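4.2 Rules for preparing and running the cell

The rules in this section were written after the first block of sessions in June, when we found that operators at the two sites were resetting the cell in different ways. The Rutkowska site cleared the floor between every episode. The Julska site left objects where the arms had put them down and moved only those that were out of reach. Both habits can be defended, but the recordings could not be pooled without a note of which had been used. Version 8 of the rules, dated 10/14/21, applies to both sites and to all 227 episodes reported in this paper.

Each session starts with a check of the enclosure. The operator confirms that the wall panels are fixed, that both arms are at their home position and that the emergency stop cuts power to the two arms together. Speed is limited to 300 mm/s at the gripper whenever both arms share the workspace. The limit is set in the Jilo controller and cannot be raised from the operator's screen. Hands stay outside the cell until both arms have reported a stop – a paused program does not count as a stop.

Objects are then set out from the task sheet. For the cup tasks the sheet gives the types of cup and whether the mat is used, but leaves exact positions to the operator. We chose this on purpose, as fixed positions had led to policies that did poorly when a cup was moved by a small amount. Cups may stand close together or off the mat, provided that an open gripper can reach at least one of them from above.

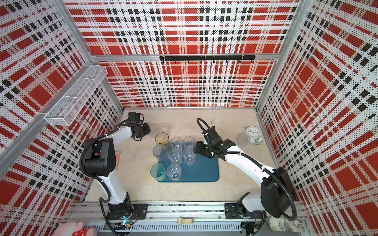
Figure 4. Two-arm cell during a cup task, with clear and tinted cups on and around the mat.

Items that are not part of the task are treated separately. The sheet has a line for them, and the operator writes down anything left inside the reach of either arm before recording starts. An item noted in this way may stay for the whole session but must not be moved between episodes. Small loose parts such as screws should be taken out when they are seen, and cables must be kept clear of the track.

An episode is discarded if a person enters the cell, if an arm touches a wall, or if the operator corrects an object by hand. A dropped cup is not grounds for discarding. It is logged as a failure and kept. Under these rules 15 episodes were removed before training, all of them from the Mumach task set.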